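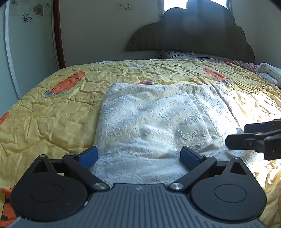
Re: [omdale-list] Towels on beds, and how many is enough?

Reading time: 3 minutes
Print this message | E-mail this message to a friend

23 Oct 2023

Hello all,

Thank you for such a good question, and sorry for the slow answer (I wanted to get a decent run of bedroom work behind me before I opened my mouth). I'll quote the bit I'm replying to and then ramble underneath it, as usual.

> We've been collecting towel folding on a bare table for the
> Prundine set and have 300 clean examples so far. The model does
> nicely on the table and goes to pieces on a bed. Do we need
> more of the same, or do we need different rooms? And is it
> worth using two grippers when one person can nearly manage
> with one?

Different rooms, please, and as soon as you can! We made just the same mistake in February. We had 2000 table examples, all very tidy, and the first time we tried the model on a mattress it kept reaching for the cover instead of the towel. A bed gives under your fingers in a way a table never does, and the cover has its own creases, which to a learning system look an awful lot like the edge of a towel.

So now we go looking for awkward beds. The one at the top of this message is a favourite of mine: a white towel with a raised flower pattern, on a pale yellow quilt with orange cartoon fish all over it, and the sun coming in across the right-hand side. White cloth in strong sun on a pale quilt is hard work for any camera, and I'd sooner have 90 examples on that quilt than another few hundred on a plain one. We don't draw the curtains and we don't smooth the quilt first.

On the second point, yes, do use both grippers. You can nearly manage with one, I agree, but what you end up doing is dragging the towel about and patting it, and the model learns dragging and patting. With one in each hand you can pinch a corner and hold the rest still. Go slowly. New people always rush the pinch, and then the fingers come up with a bit of quilt as well. We keep those, by the way, but they go in their own folder and are marked as slips, so that Vasex can leave them out when it sorts the set.

One more thing while I'm at it. Please start some of your examples with the towel already folded but rumpled, and some with it thrown down any old how. Our first lot all began from a flat towel, and the poor thing had no idea what to do with a half-finished job. We've done 111 of the rumpled starts so far and there are plenty more to come.

If anyone has the Koivisto notes on naming the folders, would you send them round again? My copy has the old room codes in it, and I've been using them far too long already.

Warm wishes to everyone, and do keep the questions coming.

This archive uses cookies to remember your reading settings. Accept | Find out more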